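Water Notes: Hardness Readings After the Drumden Changeover

The supply changeover at Drumden finished in February, and all addresses on the Follville side of the main now receive blended water from two wells instead of surface water from the Wondovau reservoir. Members who set their softeners or dishwashers under the old supply should check those settings again.

Hardness before the changeover was 4 grains per gallon. The blended supply reads 11. Test strips sold for aquariums are good enough to confirm the figure at your own tap, but read them at the time printed on the packet. A strip left for several minutes will keep darkening and give a false high. Draw the sample from the cold kitchen tap after a short run, and take it ahead of any filter.

Softener owners need to enter the new hardness value on the control head. A unit left at the old setting will regenerate too late, and hard water will pass through for the last part of each cycle. On metered units this is a single entry. On timer units the interval between regenerations has to be shortened by hand – the table inside the lid gives the correct number of days for the size of the household. Rathore units store the hardness value separately from the clock, so resetting the clock after a power cut does not change it.

Water heaters are the other item. Scale settles at the bottom of the tank and on the lower element, and the usual sign is a rumbling noise during heating. Drain a few gallons from the valve at the base twice a year. Turn off the power or gas first, close the cold inlet, and let the tank cool before opening the valve.

The changeover covered 1,623 service connections. At 14 of them the meter box was found flooded, and those addresses have been sent a separate letter with a repair date.

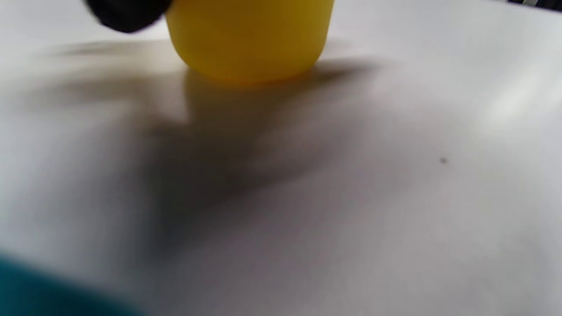

Kettles and coffee makers will show scale sooner than they did on the reservoir supply. Equal parts white vinegar and water, left in a kettle for an hour and rinsed twice, will remove a light coating. Do not use vinegar on natural stone counters or on unlacquered brass fittings. The next set of hardness readings will be printed in the May issue.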